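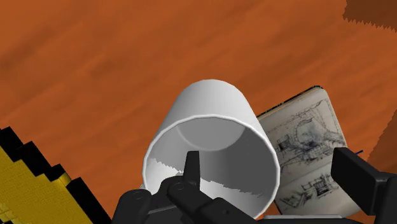 Marisol Muñoz wrote back before breakfast that a machine which needs a whole evening to learn a cup is not yet ready for her kitchen, and that she would like to be told when it can do a cup, a spoon and a frying pan in the same hour. She was not unkind. She has three small children and washes up more in one day than I do in a week, so I take her opinion seriously.

I answered that for now the cup is all I can offer her. The cup lives in the simulation, as does the table, and the sketchbook next to it. One finger of the gripper goes inside the mouth and the cup tips over towards me, and then I must decide if this is a good way of holding or only a lucky one. My mother would have slapped my hand for picking up a cup with a finger inside. For a machine I am less sure. At home I also take four dirty glasses at once this way, when no guest is looking.

I ran the same task 100 times during the night. In the morning the log said 70 were good. I was pleased until I read what the log calls good: the cup must be off the table and must stay off for 2 seconds. It does not ask which way the opening is pointing. If there was coffee in it, I think that the log would be happy and the sketchbook would not. So I wrote a second rule about the angle of the cup, and I have not yet had the courage to run all of it again. I will do it tonight, before I sleep.

Lunch with Dirk at Sanerholm. He works now on the packing floor and he was full of news about the new arm they have from Drirnwood. It puts jars into boxes all day and does it well, he says, but the jars come always standing and always in the same place. When a jar lies on its side, a light goes on and a person walks over. I asked how often the person walks. He laughed and said often enough that they gave her a chair closer to it. I have thought about this chair all afternoon. In my opinion that is where we are: the machine does the work and somebody sits near.

I tried to explain to him why a kitchen is harder than his packing floor. In a kitchen the cup stands beside a book, or on top of the book, or inside another cup. Someone has left a pen. The person who lives there knows that the book must stay dry and that the cup with the crack is still the favourite one. I don't know how to write this in a rule, and I have tried since July.

Dirk thinks six years until a person can buy something that empties a dishwasher. I said longer, but I did not want to say a number. We will see who pays the lunch.

In the afternoon I telephoned Aunt Hildegard, as I do too seldom. She asked if my robot can already iron. I said it is learning to hold a cup. There was a silence, and then she said that I also was slow with cups and broke nearly all of her blue ones. I had forgotten the blue ones! She would like a machine for the high shelf and for the bed sheets, and for nothing else, as she enjoys washing the dishes and looking at the birds. I wrote this down. We always choose the chores ourselves and we never ask the people which ones they want to keep.

Volker wants my results for the Zondska meeting, one page, no more. I have started it two times. The first version sounded like an advertisement and the second one like an apology. Perhaps I will write only the 70, and under it the angle, and let them read it.

The real dishes are still in the sink, six cups and the pot from the soup. I will wash them now while the new run is starting. Must also buy dish soap and answer Marisol about the spoon.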